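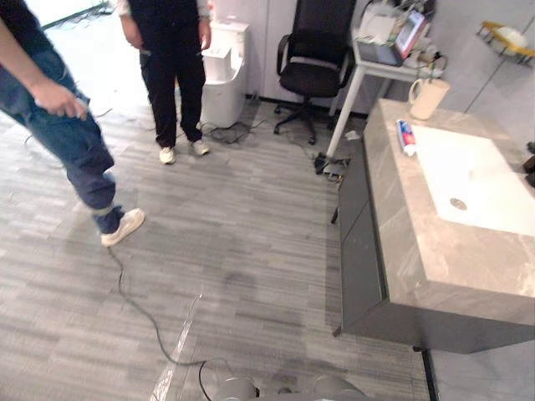 Geddes Hall Gets Its Tuesday-Style Walking Hour Back, and I Went

March 1, 2020
By Lachlan Cairns

If you've lived in Geddes for any length of time you probably remember the indoor walking hour, and if you're like me you probably meant to go and never did. Well, it's back! The hall on Gramer Street opened its doors to walkers again this week after being shut since November for the boiler work, and I laced up and went along to see what all the fuss was about (my knees are filing a complaint as I type).

The idea is as simple as it gets. You show up, you sign the sheet, and you walk laps of the building for an hour. It's free, you don't need to be a member of anything, and you can quit whenever you like. I lasted a bit over half of it the first time, then sat down with a coffee and felt pretty good about myself.

The hour has been going, on and off, since 1983, when a few people from the old Geva mill wanted somewhere to stretch their legs in the winter. Back then it was one loop of the main hall and that was it. Now the route goes out of the main hall, down the long corridor, through both of the meeting rooms and back past the kitchen, and it takes 9 laps to make a mile. I lost track somewhere after four, but a very nice woman in front of me was moving pebbles from one pocket to the other, so I just asked her.

Casimiro Pastor has been running the sign-in table for the last six winters, and he told me the sheet had 173 names on it by the end of last season. He'd like to beat that this year, even with the late start.

"People think they have to be fast," he said. "I've got folks who do two laps and a crossword. That's fine with me."

He did have a few requests, and I promised I'd pass them along. Please wear shoes that haven't been out in the slush, as the carpet in the meeting rooms was cleaned while the place was closed and he'd love it to stay that way. Walk on the right. Strollers are welcome, dogs are not (sorry, Biscuit). And if you're walking three across and chatting, which I'll admit is the best way to do it, squeeze over when somebody comes up behind you.

The new boiler, by the way, works almost too well. I came in a sweater and a heavy coat and was down to a T-shirt by the second lap, so dress in layers. There are hooks just inside the door, though they fill up early and I ended up leaving my coat on a chair.

One more bit of news for those of you who park out back: the Skesix Bakery lot next door is open to walkers again, but only the row along the fence. The spaces by the loading door are for deliveries, and they do tow. The bakery is also giving walkers a free refill with any coffee for the rest of the season, and I can report that the cinnamon rolls undo every single lap you just did. Worth it!

Walking hour starts at 9 in the morning and the side door is unlocked a few minutes before. If the schools close for snow, the hall is closed too.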